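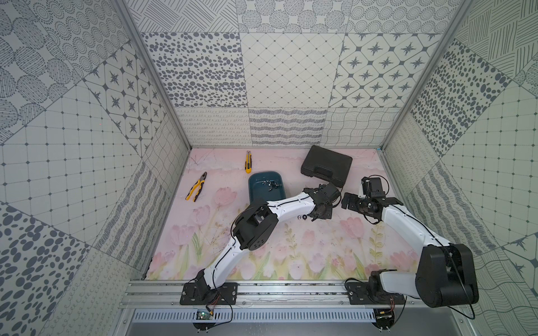 *Hand tools and a tray of small metal parts beside a carrying case, on a floral work mat.*

A **work mat** is a flat covering laid over a bench or table to protect its surface and to keep tools and small parts from sliding. It is used in household repair, model making and light assembly. Printed mats, often with flowers or other patterns, are sold alongside plain ones.

## Use

Tools such as pliers and utility knives are commonly laid directly on the mat. Screws, washers and other loose parts are kept in a shallow tray - usually one with rounded corners, from which they are easily picked up. A carrying case may be kept on the mat or stored beneath the bench.

## Sizes

Sizes vary between makers. The Tendano mat, designed by Sieglinde Fröhlich for the workshop at Astwood, measures 1144 mm by 600 mm. A smaller version, intended for kitchen tables, was later added by Eckhard Brandes.

## Care

Mats are wiped with a damp cloth and stored flat or loosely rolled. Blades should be drawn back into their handles before a knife is put down. Heavily patterned mats can make small screws harder to find, and a tray in a single dark colour is often preferred.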